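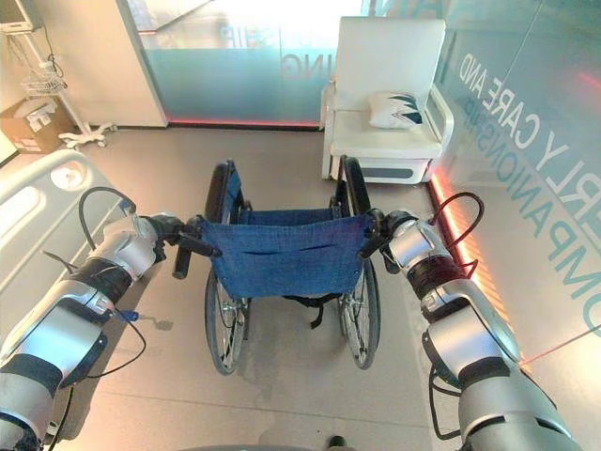 Both hands on the push handles, bed to the left, elderly care corner.

Filed under: Visits & Demos | Care Tech
4 min read

Quick notes from the Oberholzer open day in Ulwood, typed on the train back so forgive the state of them. I went for one thing only, the Nondcombe service, which is a humanoid on a monthly contract for care homes. Wheelchair moving, fetching, some bedside stuff later on. We have been asked twice this year to look at it and I wanted to see it before anyone signs anything.

Got there just after 10 a.m. Parking bad. Badge, coffee, long corridor with posters. The showroom is split up by glass walls with big teal lettering, each bay dressed as a different kind of room. Care bay has a proper hospital bed, a cabinet, an IV pole, an armchair at the back with a leafy cushion. Red light strips along the bottom of the glass, a bit nightclub for my taste, but fine.

Start with what they're selling. Contract covers the machine, a spare set of hands, remote support in office hours and one on-site visit per quarter. Set-up is 2,155 a month for the first unit, less for the second. Minimum term I didn't get a straight answer on. The brochure says one thing and the man at the desk said "flexible." Write that one down and ask again.

Now the chair. Ordinary folding wheelchair, blue fabric seat and back, plain push handles. I liked that. Gets us away from the Ganberg approach, where you buy their powered base and bolt your chair on top, and then you own a base you can't use for anything else. Nondcombe's whole pitch is that it takes hold of the chair you already have. One hand per handle, the same way an aide would.
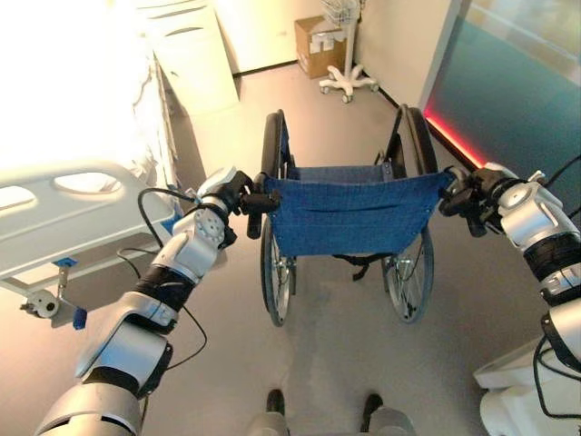
Does the home have to replace its wheelchairs to use the service?
Most standard push chairs are fine as they are, according to the data sheet, as long as both handles are fixed and at the same height; fold-down handles are listed as "on request."

Other things I scribbled, no particular order:

Floor. The bay is smooth and pale and very level. Ours is not. Two of our corridors have carpet joins and there's the ramp by the dining room. They say thresholds are handled in the site survey, which costs 500 and is taken off the first invoice if you go ahead. I would not skip it.

Load. Data sheet gives 200 lb for an occupied chair at walking pace, 300 with the "assist" option, and the assist option is extra. I don't think 200 is enough for us and said so.

Brakes. Who puts the chair brakes on and off? Staff, for now. So you still need somebody there at each end of the trip. That changes the sums quite a lot — the brochure talks about freed-up hours and I'd like to see how they worked those out.

Tight spaces. This was the bit I cared about most. Chair between a bed on one side and a glass wall on the other is close to what we have in the smaller rooms, and it's a fair set up to be judging it in. The arms come in from both sides of the backrest so you need elbow room as well as wheel room. Measure your doorways at elbow height, not just at the floor. Put it in the survey request.

Cables. There are loops of cable on the outside of the arms. I asked if those get covered on the production version and was told a sleeve is coming. No date. For infection control I'd want the sleeve before it goes anywhere near a resident, and I'd want to know how it gets wiped down.
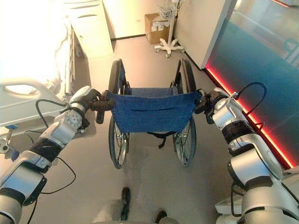

Katia Serra, when I got her by the coffee urn, told me she would sooner see it run nights moving empty chairs back to the store for three months than have it push a resident in week one, and that any supplier who wouldn't agree to that wasn't worth a second meeting.

Hard to argue with. I put the same idea to the desk and they said a trial on empty chairs is possible, same monthly price. Same price for half the work, hmm. Room to haggle there I think.

Lunch was sandwiches. Skipped the afternoon talk on data protection which I probaly should have stayed for, slides are supposed to be emailed.

Still to chase: minimum term, the cable sleeve, the price of assist, and whether remote support picks up after 6 p.m. when we're thinnest on staff. Second visit in July if they answer the first two.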